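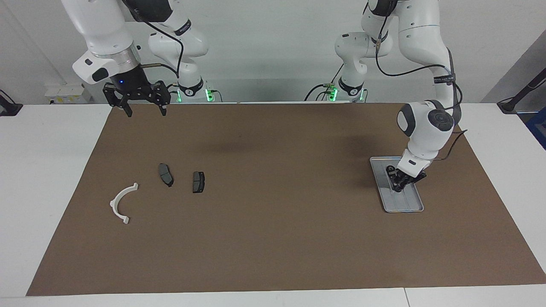

The two-armed bench at Flokley: brake pads and a white plastic part on the mat, with one gripper down in the metal tray.

Can a robot tidy a workbench yet?

2/3/21

Flokley occupies the back half of a unit on the Garkwood estate, behind a tile warehouse. The firm has spent most of its life building fixtures for other people's production lines. For the past while it has also been looking into small jobs that are still done by hand in workshops and homes, and trying to find out which of them a pair of robot arms can manage. I spoke to the engineer who runs that side of the business. We sat in the office first and then went through to the bench.

I began with the question most readers will want answered, which is whether a machine can do the chores.

"Some of them, slowly, on a good day," she said. "If you mean can you buy one and leave it to get on with things, no. If you mean can it pick up a part and put it in a tray, yes, with conditions. Most of my job is the conditions."

The work she is doing at present is sorting and putting away vehicle parts. Brake pads, plastic pieces and whatever else comes off a trolley are put down on a mat, and the arms have to move them into a shallow tray. A trainee would be expected to do it without being shown twice. I asked why she had picked something so dull.

"Dull is what people want taken off them. We asked Feden, who are a parts distributor we do fixtures for, what their staff complain about. I thought they would say heavy lifting. They said returns. A box comes back, it has three things in it, none of them in their packaging, and somebody has to stand there and put each one where it goes. It isn't hard. It takes up the afternoon."

Brake pads, she told me, are a fair test. They are solid, so they don't fold or squash, and a two-fingered gripper can get hold of them. But they come in different outlines, and they lie at whatever angle they were put down. The block is thick on one side and backed with metal on the other, so the fingers have to come down square or the pad twists as it is lifted.

"A dark part is also awkward for the cameras, depending on what it is sitting on and how the light falls. The arms throw shadows of their own. You or I don't notice a shadow. The software has to learn that it isn't a thing."

Plastic parts give her different trouble. They are light and tend to slide away if a finger touches them before the grip closes. Curved ones are worse, she said, as there are several places to hold them and only a couple that work.

"With a curved piece, a person picks it up any old how and turns it round in the hand. These grippers can't turn anything round in the hand. They have two fingers and they open and shut. If you picked it up wrong, you put it down and pick it up again, or you pass it to the other arm."

Passing between arms is the part she is least happy with. Her records for July, before the control software was replaced, list 859 attempts across all the jobs on the bench, and of those where one arm had to hand something to the other, she would only say that the results were "not something I would show Feden". The newer software, from a supplier called Mulcahy, has made the handover smoother. It hasn't made it reliable.

I asked what reliable would mean.

"For us, 100 in a row with nobody touching it. That's the number we wrote down at the start. We have done it with single pads and one arm. We haven't done it with mixed parts and two."

And the tray? It looks like the simplest item there.

"People think the tray is just where you put things. It's a thing as well. It has sides, so you can't come in low. It's shiny, so the cameras don't always agree about where the bottom is. If you push down on it the whole tray can shift, and then everything you knew about it is a bit wrong. We could bolt it down. In a factory you would bolt it down. In somebody's kitchen the drawer isn't bolted open at exactly the same place every morning, so we leave it loose."

She brought up kitchens before I did. Flokley did look at household work early on, mainly cutlery and folding small towels. It dropped the towels. Cloth, she said, never looks the same twice, and a towel that has been half folded is a different job from one that hasn't been started. Cutlery went better, but forks catch in one another and the arms had no way of feeling that.

"A shop floor is kinder. It's level, it's lit, you can tell people to keep their mugs off it. A house has stairs and a dog. When somebody says robots will be emptying the dishwasher soon, I ask them whose dishwasher. Mine has a rack that sticks."

On speed she was frank. Her own timing for clearing a mixed set of parts by hand is 2 minutes if she is not hurrying. The arms take several times that, and the time goes up if a part is dropped. She does not think speed is the main difficulty. A slow machine that works through the evening would still suit Feden, so long as it stops safely when it gets into a muddle.

"At the moment somebody has to be in the building. I'd like it to get stuck, leave the part where it is, carry on with the others and tell me in the morning. It's better than it was at that. It used to keep trying the same grip over and over."

I wondered whether the people who do this work at present had been in to see it. A few had. One tried to help by nudging a pad straight with a pen, which is not allowed while the arms are powered, and the visit was cut short. Another wanted to know if it could be taught to read a label. It can't, on this bench, though she thinks that is one of the easier things to add.

The next stage is a longer list of parts. Feden has sent over a crate with 117 different items in it, including springs, clips and some rubber boots, and she has been going through them with a marker pen, deciding which to try first. The springs have gone to the bottom of the crate. She expects to start with the clips after the cameras have been moved.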